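Rental Listings Should Have to Show the Windows

Yasir Ghumman

When I moved in May I looked at 303 rental listings. I know the number because the site I used keeps a history, and I went back and checked after I had signed the lease. Very few of those listings told me which way the windows faced. Almost none told me what was outside them.

They told me plenty of other things. I learned the brand of the dishwasher, the distance to the nearest gym and the fact that one building on Grallard Street had a package room "with attitude." I learned the square footage to the last foot. The apartment I liked best was listed at 884 square feet, and every one of them was in shade, because the living room looked straight at the wall of a parking garage. I took two buses to find that out.

I think the city should require landlords to say, in the listing, which direction each main window faces and how far it is to the nearest wall. We already require them to disclose lead paint and past flooding. Daylight is a smaller matter than either, but a tenant lives with it every day of the lease, and it can't be fixed with a phone call to the office.

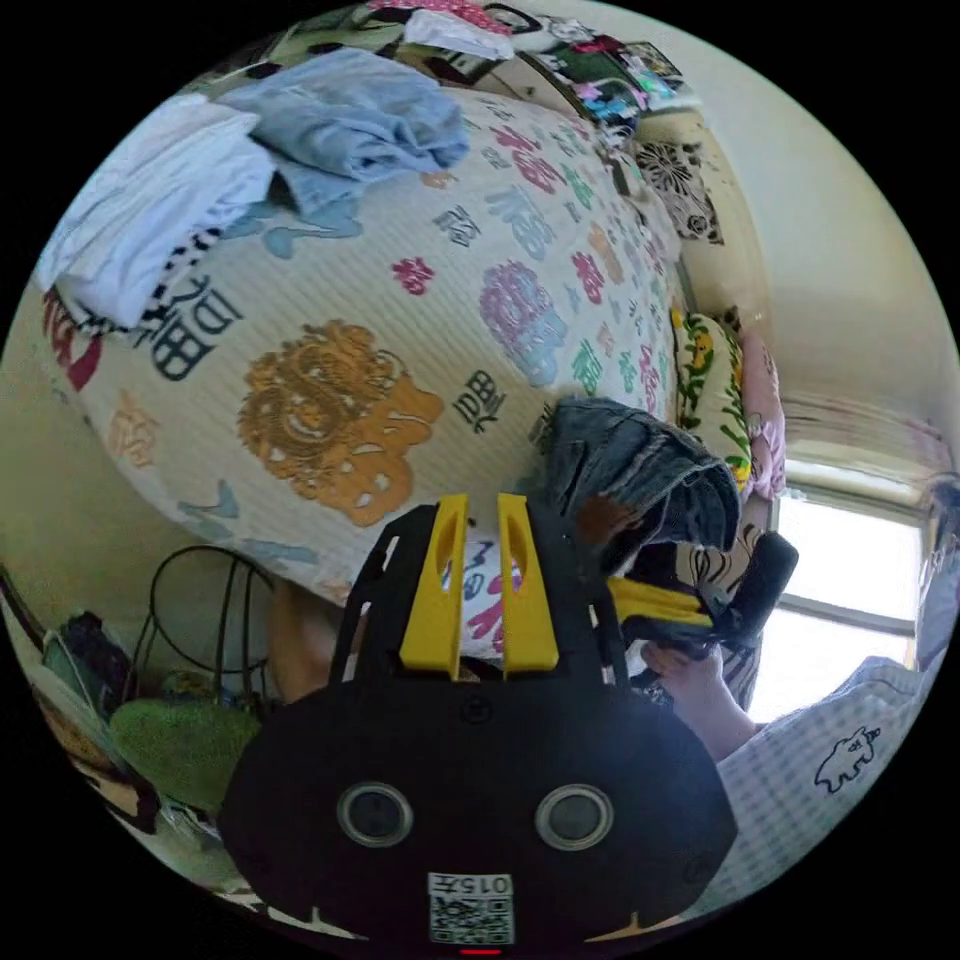
The usual objection is that anyone can visit before signing. That was a better answer when people had a week to decide. Last spring the places I wanted were gone in a day or two, and three of them asked for a deposit before a showing. People moving from out of state often sign for a home they have never stood in. A visit at six in the evening in winter doesn't help much either.

The other objection comes from the landlords. Halvorsen, which manages several buildings near me, told tenants at a neighborhood meeting that a rule like this would add costs that end up in the rent. I have trouble seeing how. A compass is on every phone. A tape measure is cheap. The work would be done once per unit, and unless somebody puts up a building next door, it would stay done.

There is a fair point about price. If dark apartments have to be labeled as dark, they may rent for less, and bright ones for more. I don't mind that. Some people work nights and would be glad to save the money. My cousin slept until three every afternoon for two years in a basement unit on Skedell Avenue and has no complaints. What bothers me is paying the bright price for the dark room.

I would keep the rule short. Direction of each main window, distance to the nearest wall, floor number. A landlord who gets it wrong on purpose should owe the tenant a month's rent, and the tenant should be able to leave the lease.

The Mirura neighborhood association has a draft along these lines, and it goes further than I would. It asks for a light reading in every room, which would need equipment and arguments over who is allowed to use it. I'd drop that part – the simple version would have saved me most of my bus fare.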